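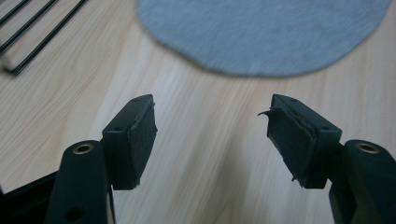 ## "They keep telling me it's the same job"

9 May 2024

Kelechi Amadi has worked in finishing at Candosmont for 12 years, most of them at a table with gray felt in front of her. For the past several months she has done part of that work with a gripper in each hand. The grippers record how she moves the cloth. The recordings go to Flendik, the supplier, which wants to teach a machine to handle soft goods, and the whole arrangement is known inside the plant as the Swati project.

I went to see her with a list of questions about the future of work and used very few of them. She wanted to talk about the pads.

"Look at the edges of those," she said. "The pad starts coming away and then you've got a little strip sticking out, and felt is fuzzy. Felt grabs. So you change how you hold the tool to keep the strip off the cloth. And that's what gets recorded, me working around a bad pad."

Had she told anyone? She had, more than once. The answer was that variety in the recordings is useful. She repeated this to me with no expression at all.

A shift on the project is counted in takes. The target is 30 an hour, and a take can be something as small as flattening a piece of felt or drawing it a short way across the table. Amadi thinks the target was set by somebody who had timed people using their bare hands. "With fingers I feel the edge before I see it. With these I have to look. Everything is looking. By the end of a shift my neck is worse than my hands."

The company's line, which I had been sent in writing before the visit, is that the project "moves skilled staff into higher-value roles." I read it aloud to her and asked which part of her role had gone up in value.

"My pay is the same," she said. "They gave me a certificate."

I asked whether the work was at least easier. Some of it is, she said. There are no heavy bundles to lift on a recording day, and she can stay in one spot. She likes the people who run the sessions and finds them polite. One of them brought her a better chair. She was careful to be fair about all of that, and then she went back to what bothers her, the question of who owns what she knows.

"There's a way to turn a curved piece so the long side doesn't stretch. I worked that out in my second year. Nobody showed me, and I've shown maybe four people. Now I've shown it 229 times to a machine and I didn't get asked if I wanted to teach."

The number is hers. She keeps a tally in a notebook, one mark for each time that particular turn comes up. Her supervisor has told her she doesn't need to, as the software keeps count. She still does it.

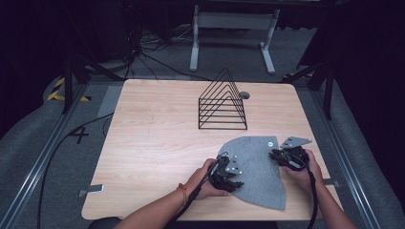 Will the machine replace the people at the finishing tables?

The company says it has no plan to cut jobs there, but it hasn't promised anything in writing, and Amadi hasn't been shown a schedule for what happens once recording ends.

That gap is the part I kept coming back to afterward. I asked a manager at Candosmont for the staffing plan for next year and was told it would be reviewed in November. I asked what the review would look at. "Performance of the system," he said. I asked whether it would also look at the people who had trained it, and he said that was a good point and wrote something down.

Amadi had a few things to say about the performance of the system. She has watched it try. In her account it does well with a flat piece placed where it expects one, and badly once the piece has a fold in it. She has seen it press down hard on a corner and pull, again and again, with the cloth going nowhere. The Flendik technicians were pleased that day. She couldn't see why, until one of them explained that it had picked the correct corner.

"So they clap for that," she said. "If I did that for a whole morning I'd be sent home."

I should say that I have written up a lot of these projects and that I came in doubtful. The usual story has a demonstration that goes beautifully and a floor where the thing sits under a cover a year later. Amadi doesn't tell it that way. She thinks it will work in the end, for some pieces, the plain ones. Her worry is what that leaves.

"The plain ones are how you rest," she said. "You do a hard one, you do three plain ones, your hands recover. You take away the plain ones and it's hard pieces all day. They'll say, look, we took the boring work off you. I want the boring work! I need some of it."
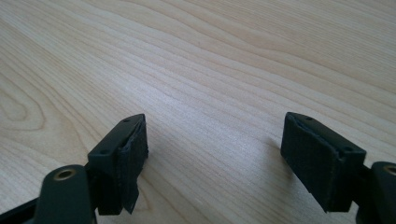 She had raised this at a meeting, and it went onto a list under the heading of ergonomics, where it joined the pads and the neck pain. New pads have been ordered. She doesn't know about the rest.

The younger staff see it differently, she told me, and she doesn't think they're foolish. A couple of them asked to be put on the recording shifts and have become quick with the grippers, quicker than she is. They talk about moving over to Flendik and doing this for a living at other plants. She hopes it comes off for them. When I asked if she would consider it herself, she laughed and asked me how many of those jobs I supposed there were.

I put the same question to Flendik by email. The reply said that the company "values the contribution of expert operators" and is always growing its team. It didn't include a figure. I wrote again to ask for one, and to ask whether operators get any say in how their recordings are used at other sites. The second email hasn't been answered.

Amadi's contract, the same one she had before the project began, doesn't mention recordings. She has asked for a copy of whatever agreement covers them. She was told that it sits between the two companies and that there's nothing in it she would need to see.

"I'd like to decide that," she said, and went back for the second half of her shift.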